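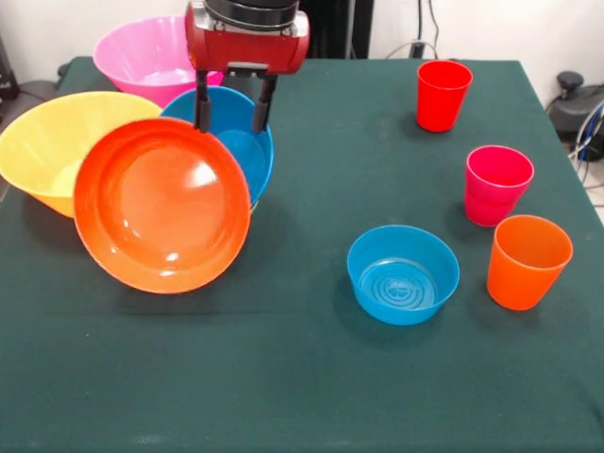 How do I stack plastic bowls and cups so they don't get stuck together?
Sort by size first, then nest loosely. Don't push down.

Quick version, I'm packing tonight. Get everything out on a table, cloth under it so nothing slides. Bowls one side, cups the other. Wipe each one — crumbs between two bowls is how you get scratches.

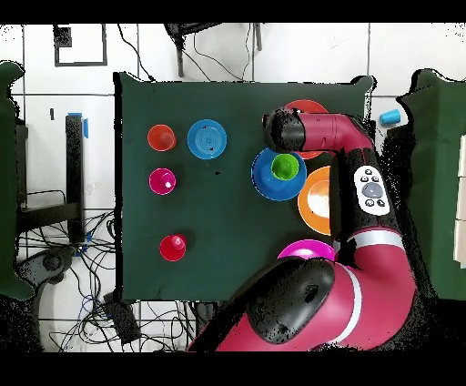 Biggest bowl goes on the bottom, always. Then next size down. Same size? Fine, but only a few high or they wedge. Plates in thier own pile.
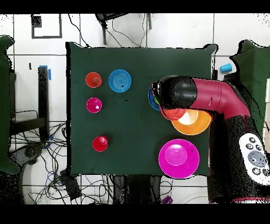

Cups next. Rim up, one inside another, quarter turn as you go. Stuck pair: warm water on the outer cup, cold in the inner one, twist. No knives please.

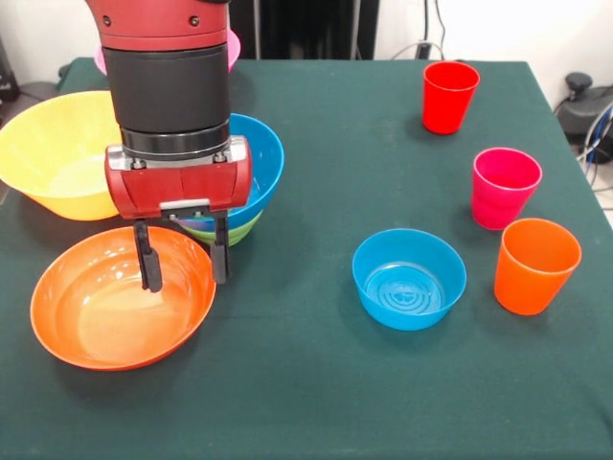
Can I put cups inside the bowls to save room?
Small ones, sure, as long as the bowl on top still sits level.

Then shelf or box, heavy pile at the back. Done.

— Mirjana Milošević, 11/4/25

Related
Fledano shelf liners, cut to fit
Lids: keep or toss?
Packing a picnic box

Contact | © Northorpe Home Notes | Back to top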